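Visit Report: Teleoperation Workshop at the Doltavura Training Hall, Cevgate

Members of the Otance Technical Education Network visited the Doltavura training hall in Cevgate to observe how two-armed robots are taught kitchen tasks. The hall opened in January and occupies the ground floor of the former Pirzada textile building.

The visit began with a short talk on remote control. An operator holds a pair of lightweight handles, and the robot's two arms follow the movement of the operator's hands. Joint positions and camera views are recorded throughout each attempt. New operators complete 12 hours of supervised practice before their recordings are accepted.

Members then moved to the work tables, where an operator was working on a food-heating task with a toaster oven, a clear container and cooked chicken wings.

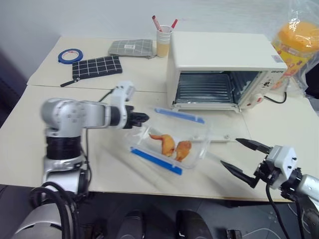

Placement of the food is varied from one attempt to the next so that the robot does not learn a single fixed position. The staff keep a written log of each change. At the time of our visit the log for this task held 228 attempts, of which 100 had been reviewed and approved for training.

Several members asked about pace. We were told that operators are encouraged to move slowly and to avoid correcting a grip more than once. Sessions are limited to 30 minutes, followed by a rest period, as tired operators tend to produce uneven motion.

The afternoon discussion dealt with course credit for operator training. The Network will send its written questions to Doltavura, and the replies will be circulated to member schools.

Print this page | E-mail this page

Related items
Doltavura Training Hall: Directions and Visitor Rules
Operator Training: Notes for Member Schools
Visit Report: Pirzada Building Machine Shop

Last updated: August 14, 2024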